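Folding robots clock in at the Walby returns center

4 August 2021 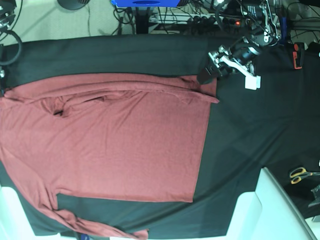

I spent most of yesterday at the Ploranlow clothing returns warehouse in Walby, where 60 people work and where, since April, a robot has been doing a share of the folding. I went in expecting something fast and shiny. Folding turns out to be slow, fussy work for a machine, and I ended up pulling up a stool and watching for ages (they were very nice about it). The trouble is that a shirt never lands the same way twice. Take the dusty red long-sleeved one on the dark cloth, with the gripper on its top right corner - the top is all rumpled and one sleeve is trailing off over the edge of the table, and the arm has to find somewhere sensible to start. I fold my own laundry badly and I felt a lot of sympathy.

The robots come from Sovomach, and the warehouse has 2 of them so far. Between them they got through 978 garments last week. The whole building handles nearly 3,000 in the same time, so the folding tables by the loading door are still very much in business, and when I walked past they were going at a speed I couldn't follow.

What has changed is who does what. The plain stuff, shirts and sweaters mostly, goes to the robots first. Anything with straps, beads or a tricky collar stays with people. A few of the folders have been trained up as minders, which means they lay out the next garment, step in when a sleeve gets away, and keep a note of what went wrong. One of them told me her wrists feel better than they have in years, but that she misses the chatter at the long table, and she can't really talk to anyone when she's listening for the machine to stop. Another said the notes take longer than the folding used to! He'd like a simple button for "try again" and has asked for one twice.

Pay for minders went up a little, and the company says no jobs have been cut. I asked whether that holds for next year and was told it's under discussion. A couple of people on the floor brought up the same question before I did, so it's clearly on their minds.

Next on the list is pants. Pillai, the clothing label that sends most of its returns through Walby, wants a trial before the fall rush, and the minders are already arguing over who gets the first shift on it.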